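Two Bins Are Better Than One: Sorting Small Clutter
Irfan Bhutto, project report, 10 June 2022

The Flestora project asked whether people put things away faster in a big bin or a small one. We bought gray felt for both, mostly so that nobody could blame the color.

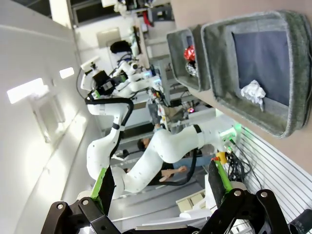 What we tried

Cloths and anything crumpled went in the larger bin. Shiny odds and ends went in the smaller one. We ran 44 rounds of tidying and threw out two, both mine.

What we found

Average time was 26 seconds with both bins and 53 with only the small one. The large bin has a weakness -- a dark cloth lying flat in the bottom starts to look like a lining, and people drop things on top of it. Red things never got lost.

Still to do

Repeat in October with lids, if the felt holds its shape. Labels were suggested. I have seen our labels.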